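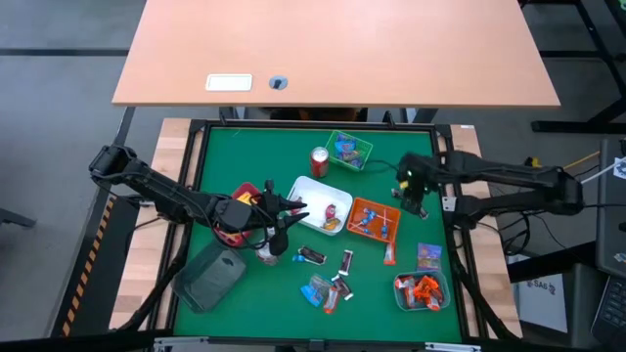

Hiselden collects sorting examples for its two-arm system

Dec 23, 2021 – The Hiselden laboratory has now recorded 3503 examples for its learning system, called Flikora. In each example, two robot arms are guided by an operator to put packed snacks and candies into trays and baskets. One session gives 80 examples, and the items are mixed again between them. Recording stops for the holidays and continues in January – then with 46 new items, supplied by the Sevine shops.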